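Grallance Station Rules Pack for Hand-Held Gripper Work

Part no. 2856
Sold by Varkoline
Usually dispatched the same working day if ordered before 2 pm

The Station Rules Pack sets out working practice for tabletop sorting with hand-held grippers, one person or two at a table. It is meant to be read at the table, so the cards are large, wipe clean and written in plain words.

What is in the pack
Rule cards, A5, laminated
Wall sheet, A3
Daily check pad, 80 sheets
Sign-off book for supervisors

What the cards cover

Table and cloth. Lay the cloth flat before loading. Clear bags, clothing and loose fabric away from the working area.

Bin position. Stand the bin on the far half of the table, open side up. Leave room in front of it for the parts.

Small parts. Spread pieces so that each can be gripped without dragging its neighbour. Charms and figures with metal rings are picked up by the body – never by the ring.

Two grippers. Only one gripper closes on a piece at a time. The other stays open until the first has let go.

Pads. Check both finger pads at the start of each session. Replace any pad that is split or lifting.

Screws. Check the linkage screws by hand every 1603 cycles and enter the result on the check pad.

Changes in this edition
The card on two grippers was rewritten in September by Glória Macedo and Selorm Kpodo. The old wording let both grippers close on a shared piece, and users found that hard to follow. Cards from the earlier edition (part no. 2672) should be taken out of use.

Good to know
The pack is a guide to practice. It does not replace your own risk assessment or the manual for your gripper. Refill check pads are sold separately. For site licences or translated cards, ask for Hanyu Ding at Varkoline. 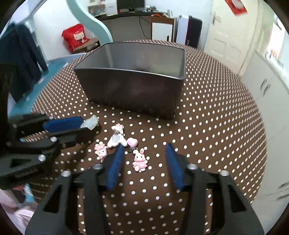
Two grippers at one table, small charms in front of a black bin.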